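Ratell sorting bench: notes on the build and the recordings
Merja Ruotsalainen
2/2/18

Welcome, and thank you for taking an interest in our bench! Ratell began as a winter project in the shared workshop at Brulldale, where Kauko Sjöberg and I wanted two robot arms that could pick small electronic parts out of a tray and drop them into bins, and it has grown a good deal since then (Kauko would say it has taken over).

What you get

The folder holds 215 recorded runs, most of them good, and 29 of those are marked "practice" in the run list. Please leave the practice runs out if you're comparing grippers, as we were still fiddling with the speed settings that week. Each run has its joint log, the video and a short text note, and a run can last up to 675 seconds when somebody is being patient with a wire.

Layout

The tray goes in the middle with a white liner in it, and there are two yellow bins on each side. Parts are laid out by hand before a run, and the choice changes from one run to the next, so do read the note before you trust the folder name.
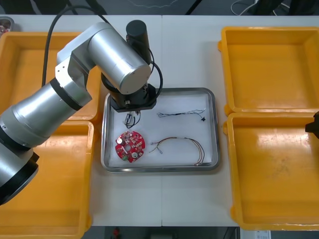 The round red circuit board and a wire harness are in the tray in both views.
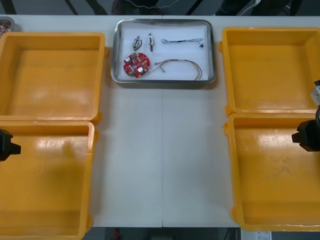
If you'd like to build something similar, start with the table and get it properly level before you bolt anything down. We went the other way and spent a whole evening with shims. Elli Turunen wrote the calibration script, and it wants to be run again every time an arm has been moved, even a little! Wires are still our weak spot, and Leena Kokkonen is trying softer finger pads for them; her changes will go in a separate folder in February. Questions and corrections are very welcome, and a note left on the Ratell shelf will reach any of us.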